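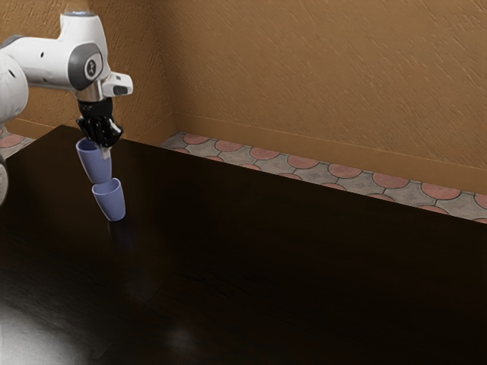
*Cup stacking in the simulator, one cup going into the other.*

## Wanted: line people to tell us what the arm is getting wrong

Vandberg packs tableware. Over the winter we put two robot arms on the nesting line at the Brededine plant, and the people who used to nest cups by hand now do something else, which we are still finding a decent name for. "Cell attendant" is what the contract says. Subira Mushi, who runs the evening shift, calls it babysitting.

We want 11 people to help us work out what the job should be before someone in an office does it for us.

**What you'd be doing**

- One paid shift a week through March, 30 minutes of it in the simulator and the rest at the cell
- Watching new stacking routines on screen and saying, in plain words, where a person would have done it differently
- Trying out two versions of the attendant rota and complaining about both
- Writing down every time you had to step in, including the times it was your fault

**Who we're after**

Anyone with a season or more on a packing line, ours or somebody else's. You don't need to code. You do need to be able to say "that's going to jam" to an engineer who has slides. Wrists that have already had enough of cups are welcome – the work is mostly standing, looking and pressing a button.

**What you should know first**

Nobody's current hours are cut for taking part, and that's in writing. What happens to the line after the study hasn't been decided. Two of the old nesting posts have moved to dispatch, and opinions on dispatch vary. Your comments go to the shift leads with your name off them, though if you're the only one who says "gizmo," people will guess.

Pay is 19 dollars an hour, plus supper from the canteen, such as it is.

To sign up, leave your name and shift with Iddrisu Annan at the Brededine gatehouse before 4 p.m., or put a note in the box by the time clock. The box does get emptied now.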